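Workshop > People > Interviews

The hand doctor of Hastiddale
19/11/2023

I'd been told to ask for the bench at the back, past the coffee machine, and to bring cookies (I brought two boxes!). The technician there looks after one two-armed cell at De Haan's Hastiddale shop, plus the simulated copy of it that runs on a screen beside the tool chest. No name in print, please – that was the one condition.

"People want to hear about the arms," I was told. "The arms are easy. I spend my life on fingers."

Each hand gets a full check every 505 hours. The tech opens the fingers flat, palm up, and feels every joint for slop. A finger that drags gets new tendons, and the job takes 3 hours if the old ones come out clean. "They never come out clean," the tech said, already eating a cookie.

I asked what the simulated copy is for, and got a big grin. Every setup change goes in there first – new finger spread, new wrist offset, whatever. The task on screen during my visit was putting vegetables away, and it had run 2,142 times since the last calibration. "I like to let it go past 2,000 before I touch the real one. If a hand parks a little too close to the eggplant, I want to find out there."

And the worst repair? A wrist cable, pinched during a rushed swap in their Clongate shop. It took almost a week to trace. "I label both ends now. With tape. In capital letters."

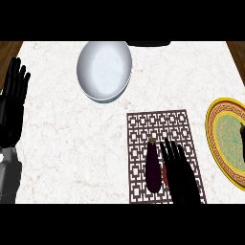 Both hands up on the simulated marble tabletop, the right one beside the eggplant on the trivet.

Related
Grease or no grease? Readers write in
A morning at the Hevevley parts counter
Our Clongate shop visit

Contact us | Back to top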